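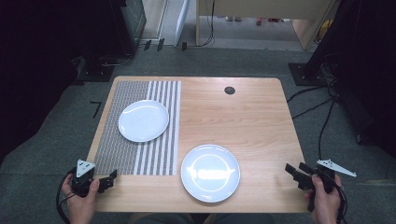
Do you need a big dining table to set it nicely?

A small one does the job, and I think it's more fun, because every single thing you put on it gets noticed.

I've been meaning to write about plates and table mats for ages, so today's the day! It all started in December when I finally gave up on our old full-size tablecloth. I was ironing it for 17 minutes at a time (I timed it once, out of spite) and it still slid off on one side. My neighbor Rozália Dudás told me to try a striped mat and let the wood show, and I was hooked right away.

White plates on stripes are so good. The gray and white keeps things calm, and then the round plate comes in with its shiny rim and all those straight lines suddenly have something to run up against. I love one plate on the mat and one on the bare wood next to it, too. It's a bit lopsided and I like it that way – try it before you tell me I'm wrong! 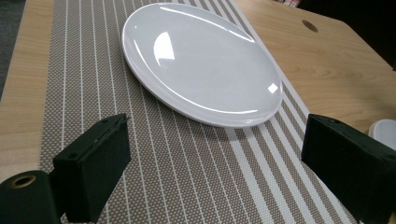
White plate, woven stripes, pale wood. My favorite combination right now.

A few things I've picked up along the way. Put the mat down first and smooth it from the middle outward with flat hands. Then stand where people will sit, not where you cook, and look at the stripes from there. Mine always look straight from the stove and crooked from the chair. Plates go on last, and I give each one a quick wipe with a dry dish towel since glossy white shows every fingerprint.

For shopping, I'd go secondhand. There's a Saturday stall at the Kolgate market where plain white plates go for 50 cents each, and I came home with 17 of them last spring, far too many for two people. Mixed makers, mixed sizes, and once they're on the table they look like they belong together.

I still want to try a darker mat, maybe a rusty red or a deep green, and I have my eye on one in the window at Rulside. If I cave and buy it, I'll do the same setup again with the same plates and post it so we can compare. What do you have on your table at the moment? Tell me in the comments – I want to know about the stripes especially!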